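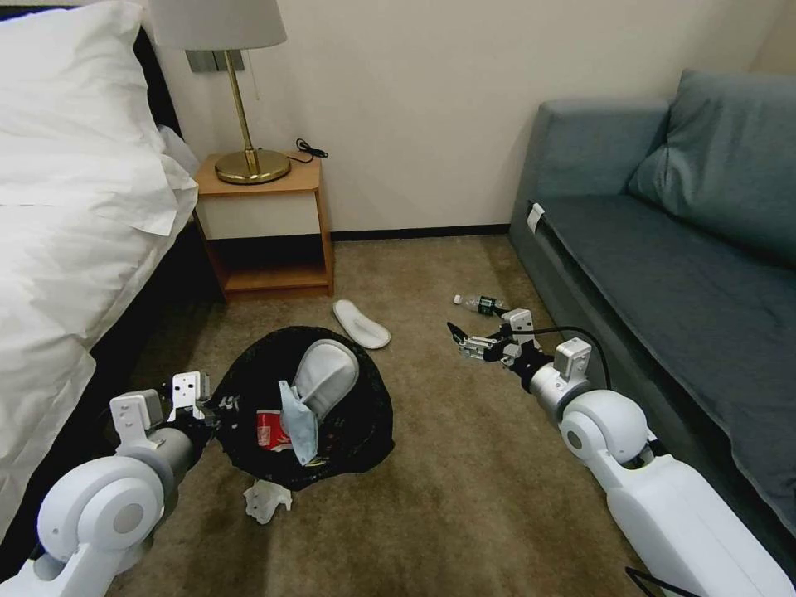 Night 2 of the noise log. Slept from 11:40 to 4:15, then awake until the alarm. The compressor behind the Bavora bakery starts at 4:15 and cycles every 45 minutes, same as last night. Moved the meter off the windowsill, where it was picking up traffic, and onto the nightstand beside the lamp with the brass base. Readings there run 2 dB lower with the window shut. The open shelf underneath would do for the notebook.

Peak with the window open was 40 dB, which doesn't sound like much on paper. The trouble is the start, a low thump before the hum settles. A-weighting hides most of it. Switched to C-weighting at 5 and the thump showed up clearly on the next cycle.

Foam earplugs (Estex, the soft kind) cut the hum and do nothing for the thump. Left one fell out again.

Wrote to Antoniuk, who manage the building, and asked whether the compressor sits on rubber mounts. No reply by evening. Witari sell a window seal in the right width but only in long rolls. Measure the gap before ordering. Tomorrow: window shut all night, C-weighting from the start, no coffee after lunch.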